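Planning Equipment for a Two-Arm Floor Cleanup Task
Zineb Kettani, project report, 2/20/22

3. Equipment and budget

Our task is picking up litter from a carpet and putting it in a bin. The arms and their grippers were already in the lab, so the budget only had to cover what goes on the grippers and what goes on the floor. I split it into two orders, one placed now and one held until March.

The first question was whether the plain grippers were enough. One arm holds the bin by the rim and the other does the picking, so each pickup depends on a single pair of fingers.

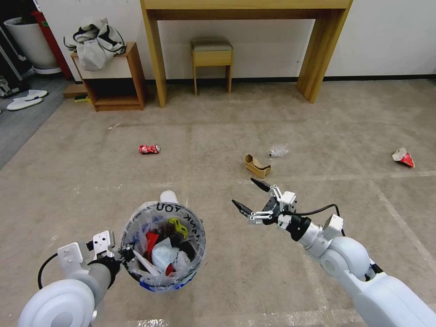 Figure 2. Left gripper on the bin rim, right gripper open. Cans and cardboard on the carpet.

Cans and cardboard are a fair test for fingers. Flat items are harder, and I did not want to spend money on a new gripper to handle them. Turerov sells a full replacement hand, but the quote would have used up 60 percent of the budget and left nothing for spares. Imodura quoted a lower price with a wait of 11 weeks, too long for this term.

The cheaper plan was to keep the grippers and give them something to hold.

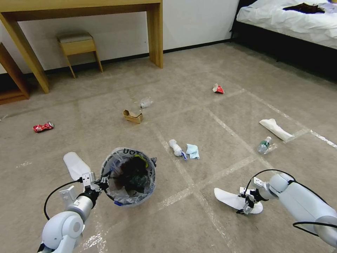

Paddles need no wiring and no change to the arm software, only new grasp positions. I budgeted for two in use and two spare – the edges will wear on carpet. Ouazzani can supply the sheet material and we can cut it ourselves.

The rest of the first order is small: bin liners, masking tape for the floor grid and cable clips. The litter costs nothing. Flarka has the clips in packs of 3, so we will have a few left over.

The March order is for a second bin and replacement finger pads. If the pads hold up, that money goes to more sheet material.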